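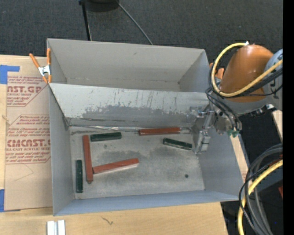 Blocks and Bins: a little gallery from the Pindholm workshop

Hello and welcome! I have a soft spot for workshop things that have plainly been used, and the grey bin at Pindholm is one of my favourites. I meant to write a couple of captions for it and ended up with a whole page, so help yourself to whichever bits you like.

The bin
A big open-topped grey thing on a pale wooden table, with a smaller compartment at the back and a roomy one at the front. I love the way the right-hand wall flares out. We have 2 bins of this sort and this is the one I always reach for first.

The blocks
Six of them in the front half — three reddish-brown and three dark green. They come from the Hladun set, which lives on the shelf by the door and had 511 pieces when we got it in September. What a pair of colours! They make me think of old railway carriages.

The divider
My favourite part, and I know that's an odd thing to say about a divider. It slopes, it's pale along the top, and lower down it is all scratches and streaks and flaky patches where the paint has worn. I could look at it for ages. The shiny, crinkled strip along the foot catches the light beautifully too.

The floor
Mottled grey, with darker stains near the middle and cloudy patches round about. My friends at Trostano keep theirs spotless and I do admire it, but give me this one any day.

The green block on the far left
Look for the small light specks down its face. It's lying neatly alongside one of the red ones, as if the two had been parked there.

The green block on the right
A whitish worn edge on this one, and a jaunty downhill angle. Wear like that is so hard to fake (I've tried, with sandpaper and a lot of tea, and it looked dreadful).

The red blocks
One lies nearly flat against the back, and the other two meet in a corner, or very nearly. The long one on the left has a little dark brown tip at its near end — easy to miss, and I was delighted when I spotted it.

Coming next
I'm off to Mernitport to look at a shelf of old sorting trays, 14 of them if the list is right, and I'll put up a page on those once I'm back. The Pindholm workshop is open from ten in the morning, and the kettle is by the sink.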